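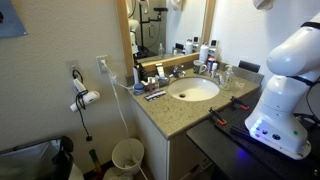
Two grippers, one arm, few conclusions

Plirkent says its new gripper handles bottles up to 250 grams "without tuning." I doubt it. The Zindance one made the same promise in July, and I spent 30 minutes on force settings before trusting it near a pump dispenser.

The arm is clamped to a black table beside the sink, two orange-and-black clamps on the plate. Gudrun Brekke thinks two is plenty – I'd like a third before I run anything at full speed.

So far the Plirkent costs $230 more and its manual is 8 pages long, mostly safety warnings. Grip numbers go up once I've done the lotion bottles with both.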